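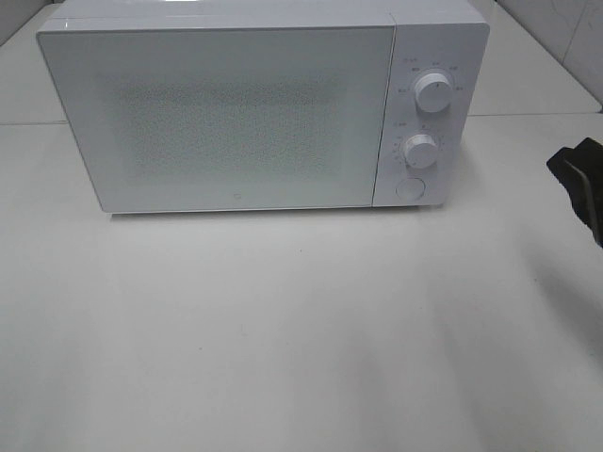
Mayuree Kaewmanee writes that the toasts were lost entirely from her sister's wedding film, and she asks what a family can do at home to keep the same thing from happening. The household desk at Gilivero has revised its tips on wedding photographs and film accordingly.

Before the day

Give the photographer and the videographer one written schedule, with the toasts, the first dance and the family groupings marked. Ask in writing who records the sound. A microphone on the speaker's lapel is preferable to one on a camera at the far side of the hall.

Set aside a plain room near a window for the preparations. Clear away bags, hangers and packaging, and switch off colored lamps. 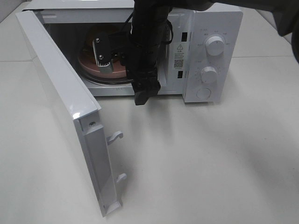
How many copies of the finished film should a household keep? Keep 2, on separate drives, and store one of them at a relative's address.

After the day

Copy the files as soon as they arrive and open several of them to confirm that they play. A full wedding gallery may be large; the one used in preparing this page held 1,189 photographs. Sort them into folders by part of the day, and leave the original file names unchanged.

Prints should be handled by the edges and kept in acid-free sleeves. Attics and basements are unsuitable for storage.
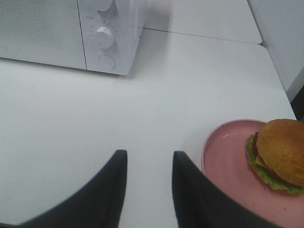 Albums are best laid flat on a closed shelf, away from direct sun and radiators. Place a sheet of acid-free tissue between facing pages if the prints touch. Label each album on the inside cover in pencil, with the names of the couple and the place of the ceremony.

Page last revised October 24, 2024. Text by Kibet Shemweta.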